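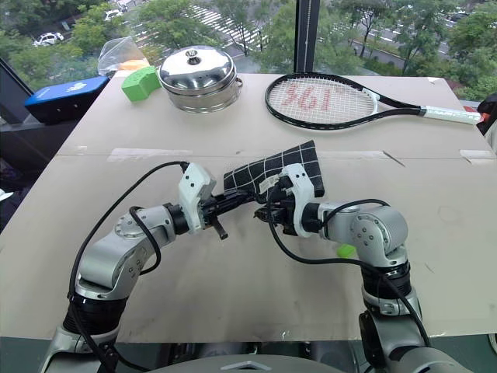

Por Dwight Dhillon
25/05/2020 · Tiempo de lectura: 4 minutos

El paño de cocina es, con toda probabilidad, el objeto textil más utilizado y menos considerado del ámbito doméstico. Se adquiere sin reflexión, se sustituye cuando el deterioro resulta evidente y rara vez figura en los inventarios del hogar. El Departamento de Economía Doméstica de la Fundación Sukia ha dedicado los últimos meses a corregir esa omisión, mediante un estudio sobre el uso, el plegado y el almacenamiento de los paños en viviendas de tamaño medio.

El trabajo se inició en el mes de enero y reunió 2,454 cuestionarios cumplimentados por hogares de distinta composición. A las preguntas generales se añadió un apartado específico sobre el secado de ollas y cacerolas, tarea que la mayoría de los participantes declaró realizar a mano incluso cuando disponía de lavavajillas.

El paño negro de cuadrícula blanca, como el que abre estas páginas, ocupa un lugar particular en las respuestas. Los encuestados lo asocian a la cocina contemporánea y valoran que el fondo oscuro disimule las manchas de uso diario. La Fundación recuerda que esa misma cualidad exige cierta disciplina: un paño que no muestra la suciedad tiende a permanecer colgado más tiempo del aconsejable. La recomendación del Departamento es fijar un calendario de lavado con independencia del aspecto de la tela.

La cuadrícula presta, además, un servicio práctico. Las líneas finas actúan como guía en el momento de doblar y permiten advertir de inmediato si los bordes han quedado desalineados. En las sesiones formativas de Sukia se enseña a extender primero el paño sobre una mesa despejada en la parte delantera, alisar el pliegue central con la palma y llevar después un borde hasta el opuesto siguiendo la misma línea del dibujo. El segundo doblez se realiza en sentido perpendicular. Un tercero, opcional, reduce la pieza a un formato apto para cajones estrechos.

La etiqueta merece una mención aparte. Muchos hogares la cortan tras la primera colada, práctica que el Departamento desaconseja cuando contiene instrucciones de lavado. Conviene, eso sí, que quede hacia el interior al plegar, de modo que las piezas apiladas presenten un canto uniforme.

El acero y la tela

El segundo protagonista del estudio es la olla de acero inoxidable. Las tapas abombadas y pulidas, que devuelven el reflejo de una ventana con la nitidez de un espejo, delatan cualquier gota que se deje secar al aire. La cal del agua deja cercos blanquecinos, más visibles cuanto mayor es el brillo de la superficie. El procedimiento recomendado consiste en secar la tapa antes que el cuerpo, comenzando por el pomo y avanzando hacia el borde con movimientos circulares. Las asas laterales se reservan para el final, con especial atención a los puntos de unión.

De los hogares consultados, un 38 por ciento afirmó utilizar el mismo paño para las ollas, las manos y la encimera. Solo un 18 por ciento mantenía paños diferenciados para cada función. La Fundación considera que esta separación constituye la mejora más sencilla de cuantas figuran en el informe y propone asignar a cada uso un dibujo distinto: cuadrícula para la vajilla, rayas para las manos y tela lisa para las superficies.

Una mesa de trabajo

El informe dedica su último capítulo al espacio en que se realizan estas labores. Una mesa de tono claro facilita el contraste con los tejidos oscuros y ayuda a localizar los bordes. Cuando el tablero se compone de dos piezas unidas, la junta puede emplearse como referencia para ordenar la superficie: los objetos voluminosos detrás, la zona de plegado delante. Se trata de una disposición modesta que evita desplazar la olla cada vez que se extiende una prenda.

El Departamento ha elaborado con la cooperativa textil Zurnance una ficha de consulta en la que se resumen los plegados descritos. La ficha se distribuirá en los centros de barrio adheridos al programa Flenow, junto con un taller de 15 plazas por convocatoria. Los asistentes deberán aportar dos paños propios, lavados y sin planchar, y una olla con tapa. No se requiere experiencia previa.

Las solicitudes se atenderán por orden de recepción. El informe completo puede consultarse en la biblioteca de la Fundación, donde también se conserva una colección de paños de cocina de algodón y de lino, accesible a investigadores con cita concertada.

Contacto | © 2020 Fundación Sukia. Todos los derechos reservados | Volver arriba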